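Gripper comparison, progress report number two
For Macarena Bustamante
3/1/25

Hello Macarena,

You asked for something shorter than last time and with fewer graphs, so I've left the graphs out completely and can send them on if you miss them. This covers everything since the September report, which ended with us waiting on the Vostine arm and me being rather grumpy about it.

The arm came! It went on its stand the same afternoon and has behaved itself ever since, apart from one joint that complained about its limits until Trinity Lindgren found a setting we'd copied over from the old arm. So the hardware side is in much better shape than I feared when I last wrote.

To remind you what we promised: two grippers, one arm, the same set of things to pick up, and an answer on which gripper the Farnberg packing line should buy. The two are the Pernitz, a plain two-finger one with flat pads, and the Wojcik, which has softer, curved fingers and costs a good deal more. We do each run in simulation first and then on the real arm, so that we only spend bench time on grasps that have some hope of working.

We have now finished 2,074 simulated grasps with the Pernitz and 1,668 with the Wojcik. The gap between the two is my fault — I stopped the Wojcik runs early when I noticed that its fingers were sinking slightly into the boxes, and it took a while to get the contact settings right. I threw the bad runs away and those figures are only the good ones. I'd like to even them up before I compare success rates properly, so please don't pass any rates around the office yet.

On the real arm we've done 405 grasps, nearly all with the Pernitz. What I can say so far is that it's very good on boxes and tins and poor on anything in a bag. With bags it tends to pinch a fold, lift happily for a moment and then let the lot slide out. We tried closing it harder, which helped with the rice and did nothing kind to the crisps. Trinity thinks thinner pads with a bit of give would sort out half of this, and they're cheap, so I've ordered a set out of the consumables money.

The Wojcik has had less time on the bench than I'd like. First impressions are that it's forgiving when the arm arrives a bit off to one side, and that it's slow. The opening and closing alone adds enough to each cycle that the line manager at Farnberg pulled a face when I told her. There may be a faster mode (the manual mentions one and then never explains it) and I've written to the supplier to ask.

Cameras next, as you asked about them specifically. We started with one fixed camera above the table and it worked nicely until the arm leaned over the box and hid it, which of course is exactly the moment you want to see what's going on. So we've added a second view that travels with the wrist, in the simulator to begin with, looking out past the fingers. Getting it placed took longer than planned. Too far back and you mostly see the gripper body, too far forward and the fingertips drop out of sight as they close. 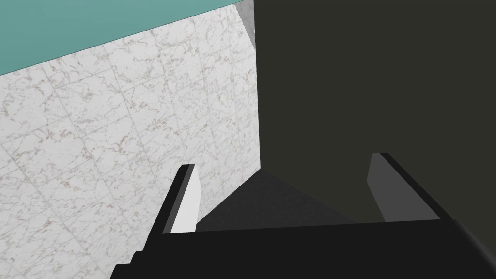
I also spent a few days on lighting and backgrounds, changing the walls and the floor between batches so that the grasping software doesn't get too used to one room. Some of the combinations are hideous. They do the job, though, and the wrist view was where it mattered most, as a dark gripper against a dark wall gave the software real trouble finding the finger edges. Brighter inner faces on the fingers helped, and I'd like to try light-coloured pads on the real Pernitz when the new set arrives.

The controller is the one part I'm still not happy with. Moves are smooth when the arm is going slowly, but at line speed there's a small wobble as it stops above the table and we have to wait for it to settle. Trinity has been tuning it in between other jobs and has got it down a fair bit. If we can't get rid of the rest we'll build the wait into the cycle time and be open about it in the final figures.

Money is fine. We're under on travel and slightly over on spare parts, mostly down to a wrist cable that got caught and had to be replaced, and the two more or less cancel out. I don't need anything extra from you this time.

Still to do before the next report: the missing Wojcik runs, the new pads, a real wrist camera to match the simulated one, and a final bench test of 40 mixed items picked by the Farnberg people and kept secret from us until we start. I'd love you to come along for that one if you can — bring a coat, the lab heating is still off at the weekends and it takes ages to warm up again.

All the best, and shout if anything's unclear.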